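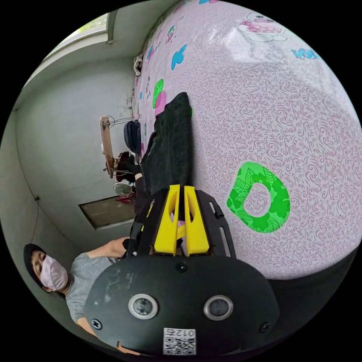
Jutudar Bedroom Laundry is a collection of short folding and tidying recordings made on beds, in real bedrooms, with whatever bedding and clothes the household had out that day. We love this material and hope it shows! Folding on a table has been recorded plenty of times, and folding on a bed is its own thing: the surface gives, the sheet moves along with the garment, and the pattern underneath is often busier than anything you'd pick for a studio. The pale pink sheet with the mauve swirls and the big leafy green "D" is a good case, with a dark charcoal piece lying folded across it near the edge of the bed. Dark on pale is the friendly end of the range. The same bedding with a pink or patterned top on it is much harder to read, and we have both.

This README covers what is in the collection, how the rooms and fabrics were chosen, how the labels work and what to watch for. If you only read one section, read "Labels", where most of the questions we get are answered.

What's inside

The current release has 860 recordings from 55 bedrooms. Each recording is one activity from start to finish, with one person and one bed. The activities are:

fold_single – one item, starting flat or crumpled, ending folded on the bed
fold_pile – several items from a heap, ending in one or more stacks
sort_pile – the heap is separated by kind or by owner, with no folding required
clear_bed – everything that isn't bedding leaves the bed
make_bed – sheet straightened, pillows placed, top cover on if there is one

Of the 860, we consider 571 fully labeled. The rest have an activity name and a room card but no step labels yet. They're in the same folders, and the column called steps_done tells you which is which. Please don't assume the unlabeled ones are the leftovers; a lot of the prettiest piles are in there, and Efe Etim is working through them in room order.

Folder layout

rooms/ – one folder per bedroom, numbered in the order we visited
rooms/NN/card.txt – the room card (see below)
rooms/NN/recordings/ – the recordings themselves
labels/activities.csv – one line per recording
labels/steps.csv – one line per step
labels/fabrics.csv – one line per item handled
notes/ – free text from the day, lightly edited
splits/ – room lists for training and testing

Splits are made by room. A bedroom that appears in the test list never appears in training, and that includes the bedding. Two households turned out to own the same duvet cover, so we put them on the same side.

Rooms

We asked people to leave the bedroom the way it usually is. No clearing the floor, no changing the sheets to something plainer, no moving the fan. So you get chairs with clothes on them, cords down the wall, curtains half open, daylight from one side, and beds pushed into corners where one long edge can't be reached at all. That last point matters more than we expected. Someone making a bed against a wall works completely differently from someone who can walk all the way around it, and the room card has a field for it.

A room card looks like this:

bed_size: single / double / large / mattress on floor
reachable_sides: 1 to 4
sheet: plain / striped / floral / cartoon / other print
sheet_fit: fitted / flat / unknown
main_light: window / ceiling / lamp / mixed
chair_or_stool: yes / no
clothes_elsewhere: yes / no
remarks: free text

The remarks field is optional and very uneven. Ulises Quiroga wrote long ones for the rooms he visited (thread counts, squeaky slats, which corner of the fitted sheet pops off) and we kept them all. Other cards say "fine" and nothing more.

Fabrics and items

Everything handled gets a line in fabrics.csv with an item name, a color word, a pattern word and a stiffness from 1 to 5. Stiffness is judged by hand by the person in the room. 1 is a silky scarf that won't hold a crease, 5 is new denim. It is a feel, and two people will disagree by a step now and then.

We use everyday item names: trousers and pants are both "pants", anything knitted with sleeves is "sweater", and a towel is a towel whatever its size. If the kind of item can't be told from the recording because it stays folded or buried, the name is "dark cloth", "light cloth" or "print cloth". Please leave those alone if you send corrections. A folded bundle of charcoal fabric could be a pair of pants or could be a throw, and unless somebody opens it up we would like the label to stay that vague.

Color words come from a short list: black, gray, white, brown, beige, red, orange, yellow, green, blue, navy, purple, pink, mixed. Charcoal goes under gray. Mauve goes under purple, after a longer discussion than it deserved.

Labels

Steps are marked by what happens to the fabric, with a start and end time each. The step names are pick_up, shake, spread, smooth, fold_half, fold_third, roll, turn, stack, carry, put_down and fix. The last one, fix, is our favorite and the most common mistake in other people's relabeling. It covers all the small repairs: tugging a sleeve back in, squaring a corner, redoing a fold that slid. If the item ends up with the same number of layers it had before, it's a fix. If it has more, it's a fold.

Some rules that come up often:

A fold starts when the edge leaves the bed and ends when it is released on the other side. Pauses in the middle are part of it.

Smoothing the sheet while tidying is labeled smooth, with target = sheet. Smoothing the garment is smooth, with target = item. When both happen in one sweep, use target = both.

If the sheet rides up with the garment during a pick_up, tick sheet_moved. This happens a lot with thin cotton and is half the reason the collection exists.

Things on a chair or stool beside the bed only count as part of the activity if they are touched. A folded navy cloth sitting on a chair for the whole recording gets no line.

A step that is begun and given up is labeled with its normal name plus dropped = yes.

Every labeled recording was gone over by two people. Where they disagreed on a step name we talked it through and kept one answer. Where they disagreed only on times we took the midpoint, as long as the gap was under 20 frames.

About patterned bedding

We get asked to provide a "plain sheets only" subset, and you can make one easily from the room cards (sheet: plain). We'd gently encourage you to keep the prints in, though! Cartoon sheets are everywhere in real homes. Letters, butterflies, little printed figures and dense swirls all sit right where the edge of a garment needs to be found, and a printed shape on a rumpled sheet bends in the same ways a small piece of cloth does. The notes folder has a text file, prints.txt, where we list the motifs on each sheet in plain words, so you can look for your favorites or for trouble.

Prints were described from whatever was showing. A sheet half under a pile gets half a description.

What it isn't good for

There is no ironing, no hanging, and no washing or drying. Socks are handled in sort_pile but pairing them isn't labeled. Very few recordings were made at night, so lamp light is thin on the ground. Stuffed comforters are rare too, because most visits were in July and people had put them away. If you need bulky winter bedding, the Drinow set is a better place to look, and its item names map onto ours fairly well (see notes/drinow_names.txt).

Fold quality isn't scored. We tried a three-point scale, found that we were mostly scoring how much we liked the person's stack, and removed it. A final stack is whatever the person in the room was happy with.

Households and permission

Each household agreed to the use of its recordings for research and could ask for anything to be taken out, including single items of clothing. Names and street addresses are not part of the release. Room numbers follow visit order and carry no other meaning. If you recognize a bedroom, please keep it to yourself and don't post it.

Known problems

Room 14 has two cards, and the second one is correct.
In rooms 31 and 32 the stiffness values were entered upside down. Fixed in steps.csv exports but still wrong in fabrics.csv.
"Pillowcase" is sometimes "pillow case". Search for both.
The Wonon export script drops remarks with a comma in them. Use the plain files until we replace it.
Some make_bed recordings end before the top cover is on. They carry complete = no.

Changes

Thu 23 October – added reachable_sides to every room card, merged "slacks" into "pants", removed the quality scale, fixed many typos in the notes.
Before that – first shared copy, known internally as Van Wijk after the street where we sorted the first rooms.

Getting in touch

Corrections are very welcome, especially for fabrics.csv. Send the room number, the recording number, the line as it is and the line as you think it should be. Efe looks after steps and activities, Ulises looks after rooms and fabrics. If you have a bedroom with a bunk bed and would let us visit, please write to Ulises – we have none so far and would really like some.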